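Tawhiri is a linen and garment-care firm founded by Emília Vaněk. It runs from 2 units at Prollwood and handles 1,255 items a week.

## Flat work

White pieces are spread out on a flat surface and smoothed by hand before folding. 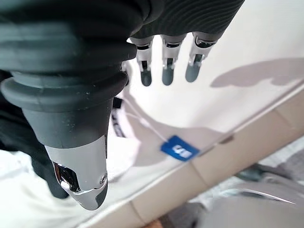
Labels are left attached. Fold sizes follow the client's shelf depth.

## Dark garments

Black items are folded separately. Bed runners go on last.

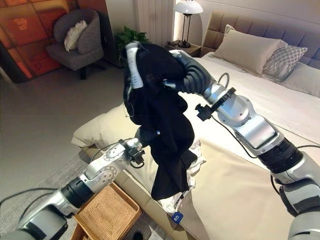 ## Contact

Nantana Bunnag, bookings, extension 168.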